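Ticket 531: dishwasher stops mid-cycle, error 50
Opened by: Nerea Villalobos
Product: Wemau dishwasher (bought through Gesholm in August)

Hi again! So the Wemau quit on me a second time last night, same spot in the cycle, pump hums for a bit and then up pops error 50. I've cleaned the filter (gross), pulled the drain hose off and flushed it in the tub, and put it all back. It ran fine for 4 loads and I got my hopes up, and then, nope. Dinner bowls all still had rice stuck on them.
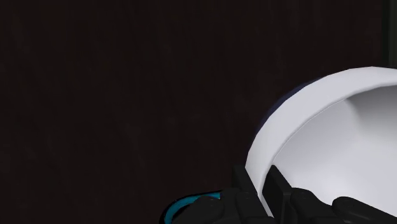 Does error 50 mean the drain pump is dead?
Usually it's the float switch sticking, so lift the float in the base and let it drop a few times before ordering a pump.

OK, tried that this morning. The float felt kind of gummy, so I wiped it down with vinegar and ran the quick wash. It made it to the 56 minute mark and finished! I'm going to run the heavy cycle tonight and report back. Please keep this open till then, and could somebody tell me if the float is covered under the Gesholm warranty?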